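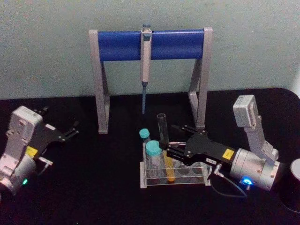 Pipette on its stand, with a robot arm on either side.

Section 2. Setting Up the Wirine Weather Alert Receiver

Revised June 7, 2020

Read this section in full before storm season begins. The receiver sounds an alarm when a watch or warning is issued for your county. It does not replace instructions given by local emergency officials.

2.1 Placing the receiver

1. Set the receiver on a level shelf near an outside wall or window.
2. Extend the antenna fully and turn it upright.
3. Connect the power adapter, then insert the backup batteries. The power light turns green.

Caution: Do not place the receiver on a refrigerator, microwave oven or metal cabinet. Reception may be lost without any warning tone.

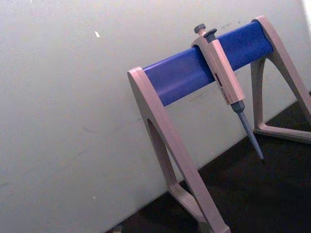 Pipette stand with blue crossbar.

2.2 Entering your location

1. Press and hold MENU until the word LOCATION appears.
2. Enter the four-digit area number from the card supplied with the receiver. Customers in the Stinis service area enter 1751. Customers in the Odik service area, including the islands, enter 2983.
3. Press SET. The receiver sounds two short tones.

Note: Households near the boundary between the areas should enter both numbers. Press the down arrow after the first entry and repeat steps 2 and 3.

2.3 Choosing alerts

Tornado, hurricane and flash flood warnings are always on and cannot be turned off. Other alerts - high surf, dense fog, frost - may be selected one at a time from the ALERTS menu.
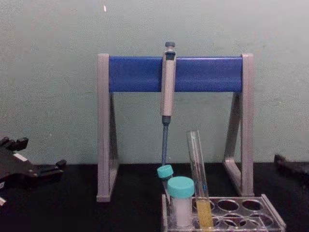 Coastal residents are advised to leave the storm surge watch selected throughout the year. A surge can arrive well before the strongest winds, and evacuation routes across the Nguyen Causeway may close early.

2.4 Testing

1. Press TEST. The alarm sounds and the red light flashes.
2. Press any key to stop the alarm.
3. If no alarm is heard, check the volume setting and see error code 136 in Section 5.

Replace the backup batteries every January, and after any power outage lasting more than one day.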